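2019-01-16
By the Shabalala news desk

Households in Brirnelance will be able to apply for a reduced water tariff from next month, following approval of the scheme by the Bridedis district authority. The discount is open to homes with 14 or more years of continuous supply.
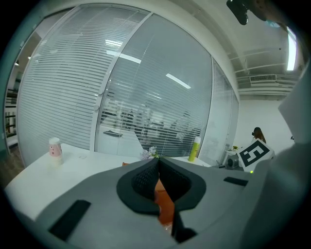 Applications received in December from 922 households under the earlier scheme will be carried forward and need not be sent again. The authority expects nearly 2000 homes to qualify in all. Forms may be collected from the Ziso Street office, and a decision will be issued by post.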